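Appel à participation – Enquête auprès des ménages sur les prix du logement et le crédit immobilier

Observatoire du logement Mudholm
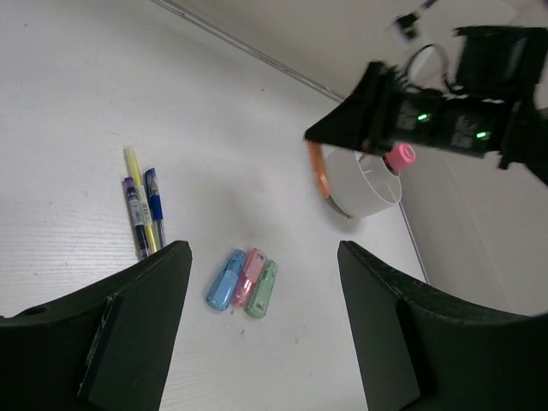 Dernière mise à jour de la page : 2023-04-03

L'Observatoire du logement Mudholm recherche des ménages disposés à participer à la deuxième édition de son enquête sur l'accession à la propriété dans l'agglomération de Brarnau. L'étude porte sur les effets de la hausse des taux d'intérêt sur les projets d'achat, les renégociations de prêt et les loyers acceptés à titre transitoire. La première édition a réuni 1786 ménages ; l'objectif est fixé cette année à 2000.

Peuvent se porter candidates les personnes majeures résidant dans l'une des 39 communes de l'agglomération et se trouvant dans l'une des situations suivantes :
– acquisition d'une résidence principale au cours des deux dernières années ;
– projet d'achat en cours, suspendu ou abandonné ;
– mise en vente d'un bien, que la transaction ait abouti ou non.

Les professionnels de l'immobilier et du courtage en crédit ne peuvent participer à titre personnel. Une seule candidature est admise par ménage.

La participation comprend un questionnaire écrit, à remplir en ligne ou sur papier, puis, pour une partie des répondants, un entretien individuel dans les locaux de l'Observatoire ou par téléphone. Les participants sont invités à se munir de leur offre de prêt et, le cas échéant, du compromis de vente. Aucune copie de ces pièces n'est conservée. L'entretien donne lieu à une indemnité forfaitaire, versée par virement.

Le recueil des réponses est confié au bureau d'études Fedik, tenu à une stricte obligation de confidentialité. Les données sont rendues anonymes avant toute analyse – les établissements prêteurs n'y ont pas accès. Chaque participant peut se retirer à tout moment, sans avoir à motiver sa décision.

Les candidatures sont reçues jusqu'à la fin du mois de mai, au moyen du formulaire disponible à l'accueil de l'Observatoire ou par courrier adressé au service des enquêtes, avec la mention « Enquête ménages ». Les personnes retenues seront informées par écrit.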